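October, bench log, morning

Old office desktops, Sernow batch. Want to know if the reused memory is worth selling on or should go straight to scrap. Ran the first two sticks overnight in the Lanz tester, 34 passes, no errors.
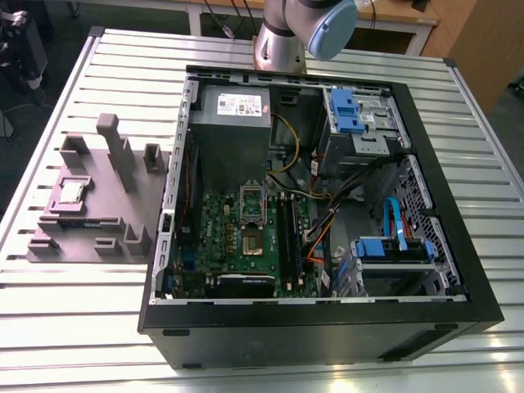 Tutard offers a flat rate per stick if they come sorted by size. Dretex wants them by weight – less work, worse money. Minimum lot for either is 500 sticks and we have nearly that in the gray bins. 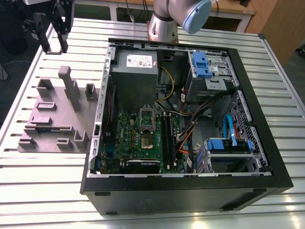 Stick 2101 failed at pass two. Cleaned the contacts with alcohol, same address failed again. Scrapped it.
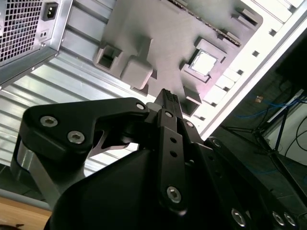 Zübeyde Bayram thinks a single pass is enough for sorting, and that we should save the long runs for anything we put our name on. Fine by me.
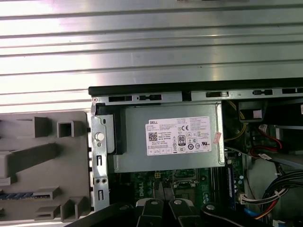

Still to do: labels, new wipes, ask Kuster for the Tutard price sheet. Tester fan is noisy – check the bearing before the next long run.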